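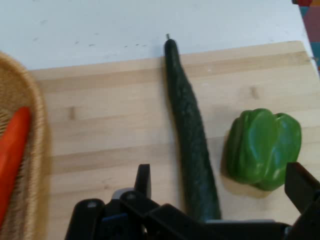 Tramine Wrist Camera Kit for Parallel Grippers

The Tramine kit supplies a close-range colour view for policy learning on produce handling tasks. It consists of a camera module, a bracket, a shielded cable and a calibration target. Items such as cucumber, capsicum and carrot differ in curvature, gloss and surface texture, and the kit is set up so that the fingers and the item to be grasped share one view.

Research basis

Tramine was developed alongside the Plerkia grasp-selection method. Plerkia scores candidate finger placements directly from the wrist view, with no object model and no depth input. The network was trained on 2,325 teleoperated demonstrations recorded at the Warkenley laboratory, using produce laid on timber boards and in open baskets.

Evaluation covered 246 trials on items withheld from training. A trial was scored as a success if the item was lifted clear of the board and released in the target container without a regrasp. Failures were logged by cause: slip, missed contact, or collision with the board. The largest group was slip on tapered items gripped near the narrow end. Items in contact with each other were excluded, and results should not be extended to piled produce.

Specifications

Module mass: 55 g, bracket excluded
Sensor: colour, global shutter
Focus: fixed, locked at the factory
Interface: USB 3, locking connector
Mounting: De Bruijn pattern bracket, four screws
Finger visibility: both fingertips in view at full opening

Calibration

Hand-eye calibration uses 9 poses of the supplied target. Repeat the procedure after any change of fingers or bracket. Exposure should be fixed before recording; automatic exposure shifts when dark skins and pale timber enter the view together, and it degraded Plerkia scores in bench tests.

Supplied files

Bracket drawings (STEP), calibration scripts, trained Plerkia weights and the trial log in CSV format. Demonstration data is licensed separately for non-commercial use.

Page revised Aug 24, 2026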